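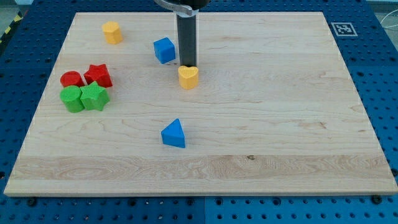 How to get a question onto your town council agenda

I put my first question to the council in Ollesbridge four years ago and got it wrong in nearly every way. It was too long, it went to the wrong person, and it was really three questions wearing one coat. I've done it plenty of times since (bus shelters, mostly), so here are the steps as I do them now.

1. Find the deadline first

Don't write a word until you've checked it. Ours closes at noon, five working days before the meeting, and I missed it twice. Look in the standing orders on the council website, under public participation. If you can't find it, call the clerk's office and ask. They get that call all the time!

2. Check that it's the council's job

Our town council runs the parks and the market square but has no say over main roads. When I asked about the potholes on the Farndale road I got a polite one-line reply sending me to the county, and I'd used up my turn.

3. Keep it to 100 words

That's the limit here, and yours may be different. I aim for 50 and usually land a bit over. Ask one thing, and put the ask in the first sentence. My best one started "Will the council publish the Dendside parking survey before the April meeting?" and they had to say yes or no.

4. Bring a number if you have one

Our petition had 1,062 names on it, and I put that in the question itself. Seventeen would have been fine too - small streets count. Just make sure you can show where the number came from.

5. Send it in and get a receipt

Email it to the clerk with your full name and street, and ask for a reply confirming it's on the list. My neighbor Setareh Bagheri skipped this once and her email sat in a junk folder until the meeting was over.

6. Save your follow-up

Most councils let you ask one follow-up on the night. Write two or three possible ones beforehand, then pick whichever fits the answer you get. Read it out slowly, sit down, and write down what they promise and who promised it. I check mine against the draft minutes when they go up, and if something's missing I email the clerk that same day.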